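Cómo aprovechar hasta el final un tubo de crema o limpiador
Guía práctica de Nana Asamoah para el blog de la tienda Balavus
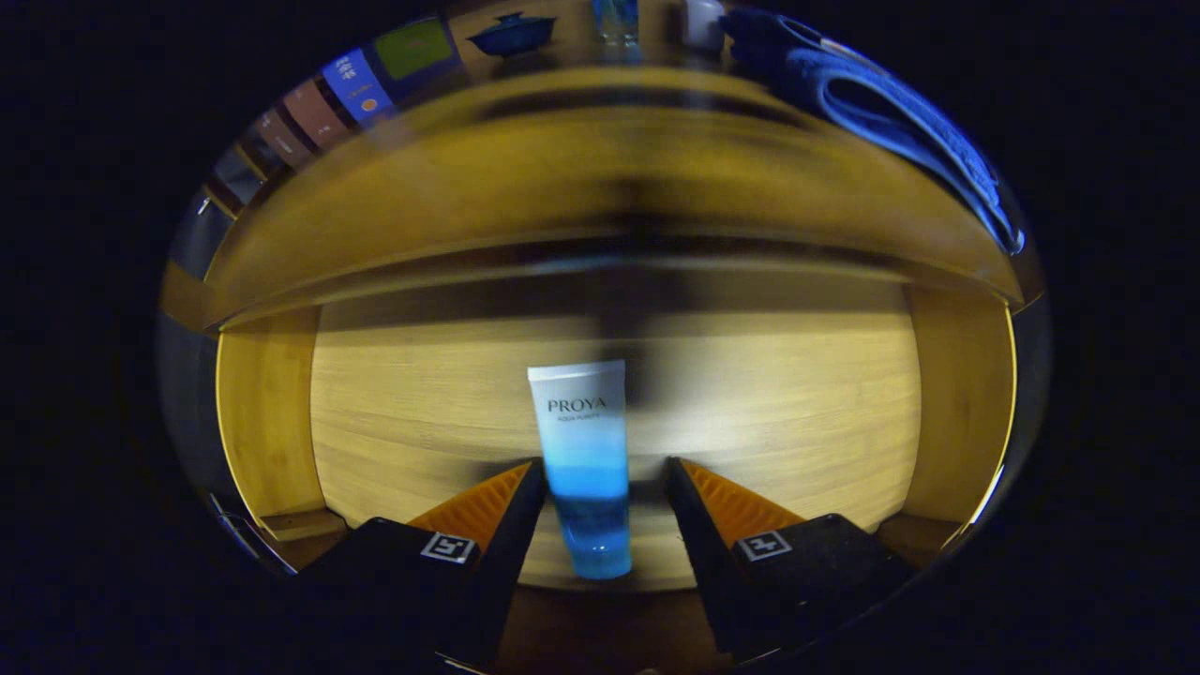 Tubo de PROYA Aqua Purity, con tapa abatible blanca.

Un tubo que ya no suelta nada al apretarlo todavía guarda producto. Se queda pegado a las paredes, en los pliegues del extremo sellado y en el hombro, la zona rígida que hay debajo de la tapa. Con estos pasos se saca casi todo sin ensuciar el baño.

Qué hace falta
- Unas tijeras limpias
- Una espátula cosmética pequeña
- Un tarro con tapa de rosca, de 20 ml o algo mayor
- Alcohol y un papel de cocina
- Una pinza de oficina

Paso 1. Guardar el tubo boca abajo
Cuando quede menos de la mitad, déjelo apoyado sobre la tapa dentro de un vaso. Las texturas en gel bajan en una noche. Las cremas densas tardan más, a veces dos o tres días. Compruebe antes que la tapa cierra bien.

Paso 2. Aplanar desde el extremo sellado
Ponga el tubo sobre una superficie lisa y pase el mango de un cepillo de dientes desde el sellado hacia la tapa, apretando de forma continua. Repita 3 veces. Después doble la parte vacía y sujétela con la pinza. Si el plástico es rígido y vuelve a su forma, doble tramos más cortos.

Paso 3. Cortar
Limpie las tijeras con alcohol. Corte a unos dos dedos por debajo del hombro, no junto al sellado: así quedan dos piezas y la de abajo encaja sobre la de arriba como un capuchón. Los tubos de varias capas cuestan un poco más - gire el tubo mientras corta y no fuerce.

Paso 4. Pasar el resto al tarro
Con la espátula, raspe primero el hombro, que es donde más se acumula, y luego las paredes. Meta todo en el tarro y ciérrelo. De un tubo de 200 ml suelen salir varios usos. En los de tamaño de viaje no compensa el tarro; basta con volver a encajar las dos mitades.

Paso 5. Etiquetar
Escriba en el tarro el nombre del producto y el día en que cortó el tubo. Una vez abierto así, el contenido está más expuesto al aire. Yo gasto los limpiadores en dos semanas y las cremas de cara en una. Si cambia el olor o el color, se tira.

Cuándo no conviene cortar
No lo haga con protectores solares ni con medicamentos de uso tópico. Tampoco con productos que hayan pasado su fecha de caducidad.

Qué hacer con el envase vacío
Enjuague las dos mitades con agua templada y deje que escurran. En muchos municipios van al contenedor de envases, aunque conviene consultar la norma local. El tapón puede ir con el resto.

Preguntas que nos llegan a la tienda
¿Sirve añadir agua al tubo? Para un champú que se vaya a usar ese mismo día, sí. En una crema no, porque diluye el conservante.
¿Valen las llaves metálicas que enrollan el tubo? Van bien con los de aluminio. En los de plástico blando resbalan, y la pinza hace el mismo trabajo.

Actualizado el 25 de enero de 2018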